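Bemevine (software)

Bemevine is a software package for controlling robot arms that pick up small objects from a cluttered work surface. It handles camera input, object detection, grasp selection and arm motion, and it is mainly used with tabletop arms that carry a small camera at the wrist. The package was written by Dwynwen Gwynne and Fotis Raptis and is maintained by a small group of developers under the project name Hegarty.

Background

Gwynne and Raptis began the work as a replacement for an older set of scripts called Jallus. Jallus could move an arm to a fixed list of positions and close the gripper, but it had no way to change its plan once a motion had started. If an object rolled or was pushed aside, the gripper closed on nothing and the script went on to the next item. Raptis wrote the first version of the new planner in March, and Gwynne added the perception module later the same year.

The first public release is dated 10/09/2019. It supported one arm and one camera. Support for two arms sharing a table was added by Sebastian Iordache, who also rewrote the collision checker. The name Bemevine was kept from an internal test branch and has no stated meaning.

Architecture

The software is split into four processes that exchange messages over a shared bus. Each can be restarted without stopping the others, apart from the motion controller, which brings the arm to a halt when it exits.

The perception process receives images from the wrist cameras and produces a list of object candidates. Each candidate has an outline, an estimated position on the table plane and a confidence score. Candidates with a score below a set limit are kept in memory but are not offered to the planner. The limit can be changed while the system is running.

The scene store holds the current estimate of what is on the table. It merges candidates seen from different viewpoints and drops those that have not been confirmed for 40 camera updates. Flat regions such as trays and mats can be entered by hand as named zones, and the store then records which objects lie inside which zone.

The planner chooses the next object and a grasp for it. By default it prefers objects with clear space on two opposite sides, so that both fingers can come down without touching anything else. When no such object exists, it can be set to wait, to ask the operator, or to try a short sideways push.

The motion controller turns the chosen grasp into joint commands. It checks each path against the position of the other arm and slows down when the two come within a set distance of each other. The two arms don't share a planner – each one runs its own and reserves a part of the table through the scene store.

Handling of soft clutter

Most grasp planners of this type assume rigid objects. Rubber bands, string and loose wire cause trouble because they have no stable outline and may be lifted along with the target. Bemevine treats them as a separate class called soft clutter. A soft item is stored as a patch of table with a rough height, and the planner doesn't try to follow the individual strands.

Nidia Sánchez added this class after tests in which small dark parts had to be separated from mixed bands and wires. In her design, a rigid part lying in a soft patch is given a lower rank than one lying in the open, and the lift is done in two stages. The gripper first rises a short way and pauses while the wrist camera takes a new image. If the soft patch appears to have moved with the part, the fingers open and the grasp is tried again at another angle.

The method works less well when a soft item is nearly the same color as the part. Users have also reported that black parts are sometimes merged with the gripper fingers in the outline step, as the fingers are also black on many arms. A fixed mask covering the fingers was added to deal with this, although it has to be redrawn whenever the fingers are changed.

Motion blur

Wrist cameras move with the arm, and images taken during a fast motion are often smeared. Early versions of Bemevine passed every image to the detector, and the scene store filled up with doubled objects. Later versions compute a sharpness value first. Images under the lower limit are used only to update large flat zones, which can usually still be found by color. Small objects are left at their last known position until a sharper image arrives.

The arm can also be told to slow down near the target. In the default profile, speed is cut to 35 percent over the last part of the approach. Venkatesh Nambiar has argued on the project's mailing list that this is too cautious for arms with short exposure cameras, and a faster profile is included as an option.
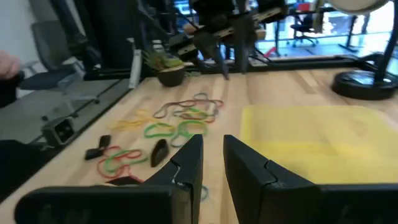
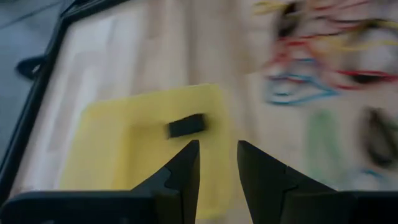
Wrist camera views of black parts on a wooden tabletop: among rubber bands (first) and on a yellow tray or mat, with motion blur (second).

Tooling

A separate program, Nemby, is used to record and replay sessions. It stores the camera images, the contents of the scene store and the joint commands on one timeline, so that a failed grasp can be stepped through afterward. Recordings can be fed back into a newer version of the perception process to compare its output with the original. The project keeps 142 recordings for this purpose, of which 37 are run before each release.

Nemby has its own file format. A converter to plain image folders is supplied, but it drops the scene store data and keeps only the time stamps and joint positions.

Limitations

Bemevine has no model of object weight and can't plan grasps on stacked items. The table plane must be measured again if the camera mount is moved. Transparent objects are detected poorly, and the manual advises entering clear or see-through trays as named zones. Two arms is the present upper limit, a restriction that comes from the way table areas are reserved in the scene store.

See also

Jallus
Nemby
Grasp planning
Visual servoing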